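칸데로 오픈데이 다녀왔다. 로봇 팔이 탁자를 치운다는 그 시연. 기대는 별로 안 하고 갔고, 보고 온 걸 몇 개로 나눠서 적어 둔다.

일단 입장 줄이 길었다. 사전 신청자가 1,529명이라고 입구 화면에 크게 띄워 놨던데, 신청자 수를 왜 자랑하는지는 잘 모르겠다. 시연 부스 앞에 한 번에 설 수 있는 사람은 열 명 남짓이다.

발표는 다야나 나바라는 엔지니어가 했다. 말은 잘한다. 페트병, 음료병 같은 걸 집어서 쓰레기통에 넣는 작업이고 학습에 쓴 시연이 3,576회라고 했다. 그럼 그중에 처음 보는 병은 몇 개였냐고 누가 물었는데 "다양하게 준비했다"로 끝. 그건 답이 아니지.

손목 쪽 카메라 화면도 옆 모니터에 같이 나왔다. 이건 좋았다. 팔이 뭘 보고 움직이는지 관객도 볼 수 있어야 한다.

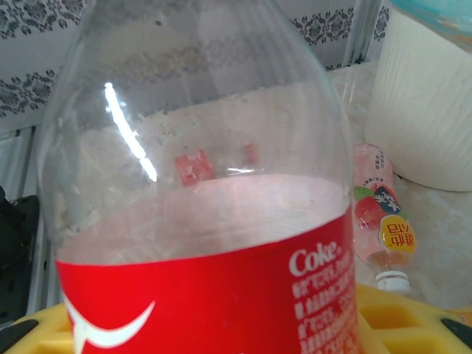 투명한 플라스틱은 원래 까다롭다. 빛이 반사되고 뒤에 있는 게 비쳐 보이고, 가까이 가면 병 하나가 화면을 거의 다 차지한다. 깊이를 어떻게 잡느냐고 물었더니 자세한 건 다음 발표 때 공개한단다. 그 다음 발표가 언제냐니까 미정.

같이 간 코르넬 보드나르는 나보다 후했다. 1월에 몰리에르 쪽 시연을 봤는데 그때는 비슷한 작업을 하다가 두 번이나 멈췄다고 한다. 비교 대상이 그거면 뭐든 좋아 보이지 않나 싶지만, 일단 적어는 둔다.

내가 궁금한 건 한 번 성공하는 게 아니라 하루 종일 돌렸을 때다. 연속 시연은 52분이라고 안내문에 있었다. 실제 식당이나 휴게실에서 52분은 점심시간 한 번이다. 그리고 거기서는 탁자 위치도, 병 종류도 매일 바뀐다.

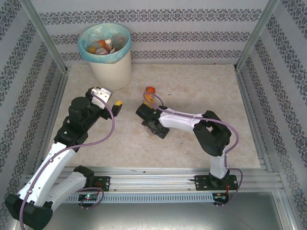 팔 두 개를 쓰는 이유도 설득이 덜 됐다. 한쪽으로 되는 일이면 한쪽으로 하는 게 싸고 고장도 적다. 둘이 꼭 필요한 작업, 예를 들어 뚜껑을 따고 남은 음료를 비우고 라벨을 떼는 것까지 보여줬으면 나도 박수를 쳤을 거다. 분리배출 해 본 사람은 알겠지만 귀찮은 건 그쪽이다.

가격은 끝까지 안 나왔다. 버넌 호손이라는 영업 담당한테 따로 물었더니 "도입 규모에 따라 다르다"고 하고 명함을 줬다. 유지보수 인력이 현장에 있어야 하는지도 물었는데 초기에는 필요하단다. 초기가 얼마 동안이냐고는 뒷사람이 밀어서 못 물어봤다.

공정하게 쓰자면, 질문을 막지는 않았고 부스를 가까이서 보게 해 준 것도 고마웠다. 영상만 틀어 놓고 끝내는 데가 더 많다. 그래도 내년에 또 갈 거냐고 하면, 관객이 가져온 물건으로 해 보겠다고 할 때 가겠다.

혹시 오후 회차 보신 분 있으면 답글 부탁. 오전이랑 같은 순서로 했는지 궁금하다.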